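Toltley Small-Oven Baking Notes

README for release 3

Contents of this release

Toltley is a collection of written baking notes for countertop ovens. Each note covers one bake: what went in, how the oven was set, how long it ran, and what the baker thought of the result. The notes are plain text with a small table attached to each. Release 3 holds 1,000 notes, all in English, all written by home bakers who agreed to share them.

The collection started as a shared folder. People who bake in small ovens kept finding that recipes written for full-size ovens came out too dark on top and pale underneath, and they wanted somewhere to compare settings. The folder grew, the file names stopped making sense, and the Plandelari project took over the sorting.

Files

notes/ -- one text file per bake, named by note number
tables/settings.csv -- oven settings, one row per note
tables/results.csv -- crust, crumb and color ratings
tables/recipes.csv -- ingredient weights in grams
units.txt -- conversions used when a baker gave cups or ounces
changes.txt -- edits made after the first release

Fields in settings.csv

note_id: matches the text file name.
set_temp: the temperature on the dial, in degrees Fahrenheit.
read_temp: the temperature on a separate oven thermometer, if the baker used one. Blank in many rows.
rack: low, middle or high.
mode: bake, toast, broil or convection, as written on the oven. Some ovens use other words, and these were mapped by hand.
preheat_min: minutes of preheating. Zero means the food went into a cold oven. Blank means the baker did not say.
bake_min: total minutes, including any time under foil.
foil: yes or no.

Dial temperatures should be treated with care. Two ovens set to 350 can behave very differently, and the heating elements in a small oven sit close to the food. If your work depends on true heat, filter for rows where read_temp is filled in and ignore set_temp.

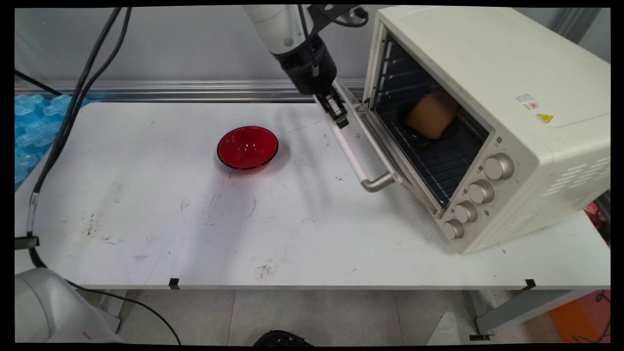 Ratings in results.csv run from 1 to 5 and were given by the person who did the baking. They are opinions. A dense crumb might earn a 5 from someone who was making a dense loaf. We thought about having a second person score each bake and decided against it, as most notes have no way for anyone else to taste the food.

How the notes were checked

Every note was read once for spelling, units and missing fields. After that, 50 were pulled at random and compared line by line with the original submissions. Errors found in that check were fixed, and the same kinds of errors were then searched for in the rest of the files. The most common one was a bake time entered in the preheat column.

Personal details were removed. Street addresses, phone numbers and family names are gone. Remarks such as "my sister likes these darker" were left in.

Splits

No training or test split is provided for the full set. A small sample of 50 notes is included in notes/sample for anyone who wants to try their code before downloading everything. The sample leans toward yeast breads and muffins, so do not use it to judge how often other foods appear.

Known problems

Notes 212 through 219 came from one baker using a Mahlangu oven with a faulty timer. Bake times in those rows are guesses and are marked with a q.

Gluten-free recipes are thinly covered. So are pies.

Altitude was not asked for until release 2, so older notes do not have it. A few bakers went back and added it in the text, but it was not copied to the tables.

Cup measures of flour were converted at a fixed weight. Bakers who pack their flour will have used more than the table says. Where someone gave both cups and grams, the grams were kept.

Reading the files

All files are UTF-8 with Unix line endings. The tables use commas and put quotes around any field that contains one. The Atik loader script reads the three tables and joins them on note_id. It was written for release 2 and still works, but it skips the foil column.

Corrections

Send corrections with the note number and the field name in the subject line. Fixes go into changes.txt first and into the tables at the next release. The next one is planned for February.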